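Textile Care and Storage, Unit 4: Padded Outerwear
Handout for the practical, Tue 9 March
Prepared by Radek Bednárik

Bring one padded jacket of your own. If you don't have one, ask Ihor Tkachuk before the session and he will lend you one from the Priltton store.

Laying out

Work on a bed or a wide table with a clean cover. Close the zip fully and lay the jacket on its back, front upwards. Open the collar so that the lining can be checked for make-up and hair, which are the usual reasons a jacket comes back from storage smelling stale. Empty all pockets. Smooth the body from the middle out to the side seams with a flat hand, and don't press hard — the filling shifts if you lean on it.

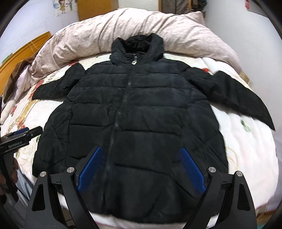 Sleeves come next. Straighten each one from the shoulder, then fold it across the chest so that the cuff rests near the opposite side seam. Quilted sleeves spring back, so hold the first while you bring the second over. Bring the hem up to the chest in one fold, then fold once more to the collar. Students who roll instead should start at the hem and stop below the collar.

Storage

Use a cotton bag, loosely filled. Vacuum bags are fine for a suitcase but should not be used from spring to August. Jackets with a fleecy collar lining need a brush before they go in.

Terms to know: baffle (the padded band between two stitched seams), loft, stand collar, zip pull.

For next week

Read the Trurnent notes, section 2, and write 200 words on how your own jacket is stored at home. Hand it to Sihan Song at the start of class.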